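Forums > Phones & Tablets > Android > Podcast apps and players

Wirkero 2.11 is out and the queue is finally sane

tealeaf_martin
Jun 4, 2021
Just got the update this morning and I'm so pleased I had to start a thread. For anyone who gave up on Wirkero back in March when they broke the queue, please give it another go! You can pin an episode now and it stays pinned. The sleep timer fades out in place of cutting dead. And the widget remembers its size after a restart, which on my old Bonstead tablet it never once did.

Biggest thing for me is the storage screen. You get a list by show, sorted by how much room it takes, and you can clear played episodes with one long press. I had 211 episodes sitting on the card, most of them news briefings from months back that I was never going to hear again. Gone in a minute.

Anyone else on it yet?

podgoblin
Not showing for me. Is it a staged thing? I'm on the stable channel, Bonstead phone, Android 10.

tealeaf_martin
Yes, staged I think. I'm on beta but the notes say it's the same build. Try force closing the store app and looking again, that's worked for me before.

Somkiat Rojanasak
I have it on stable. Came overnight. I agree about the queue, it is a lovely bit of work, and the person who did the drag handles deserves a cake. I don't agree about the storage screen. The old one let me sort by date added and this one doesn't, so if you follow a lot of daily shows you have to open each one to find the stale episodes. I follow a lot of daily shows.

podgoblin
Force close did it, thanks! Installing now.

kettle_and_toast
Somkiat, you can still sort by date, it's just moved. Three dots, then View, then Oldest first. It only shows up if you've got grouping switched off.

Somkiat Rojanasak
Found it. Then I lose the totals per show though. Why can't I have both?

kettle_and_toast
Fair. I'd like both as well.

hazelwick
Can I put in a word for the auto clean-up before everyone does it all by hand? Settings, Downloads, Tidy after playing. I set mine to keep 2 per show and I haven't thought about storage since. It's brilliant on a small phone. My whole library used to be a tip and now I open the app and there's only stuff I want to listen to — it makes me want to listen more, which sounds daft but it's true. 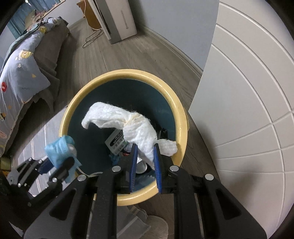 Into the bin with it
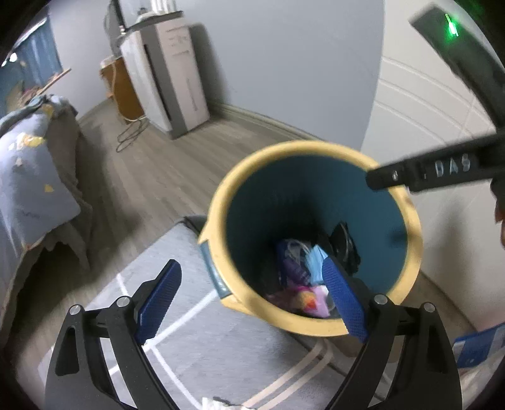

The one thing to watch is that the tidy setting counts an episode as played when you hit the last two minutes. So if your show puts a bonus bit after the credits, turn off "Treat endings as played" for that show. You do it per show, on the little cog next to the artwork. I've got it off for the quiz ones and on for all the news ones, where the end is just the same outro every day.

tealeaf_martin
Oh that is good to know. I'd been putting off auto clean-up for exactly that reason. Didn't know you could set it per show!

Boonyarit
I'm going to be the awkward one. I switched to Plukby when the queue broke and I don't see anything here to bring me back. Plukby has had pinned episodes for ages, it skips silence better, and it doesn't ask you to sign in to back up your list. What am I missing?

tealeaf_martin
Does Plukby do chapters yet? That was the dealbreaker for me. I use chapters all the time with the tech briefings, I jump straight to the phones section and skip the car stuff.

Boonyarit
It does chapters if the show has them built in. It doesn't do the ones pulled from the show notes, no.

tealeaf_martin
Then that's your answer, for me anyway. Half of mine only have them in the notes.

hazelwick
Plukby is a nice app, I had it for a bit. Really tidy to look at. It got very slow once I'd imported everything, I had 200 shows in there and the home screen took an age to draw. Might be better now?

Boonyarit
200 shows! When do you sleep?
It's fine with my eleven.

Somkiat Rojanasak
I tried it with a big list last month and it was still slow. Search was quick, scrolling was not. I'd agree with Boonyarit about the silence skipping, it is much more natural. Wirkero clips the start of words at the strongest setting.

podgoblin
Right, updated and had a play. The fade on the sleep timer is LOVELY. One problem, my car doesn't show the artwork any more, only a grey square. Audio and skip buttons all fine. Anyone?

kettle_and_toast
Same here over Bluetooth. Try clearing the artwork cache, Settings, Storage, bottom of the page. Fixed it for me until I restarted the phone, then the grey square came back. I've sent a report through the app with a log.

podgoblin
Cheers, will do the same. The more logs they get the better I suppose.

tealeaf_martin
Will check mine on the drive home and post back.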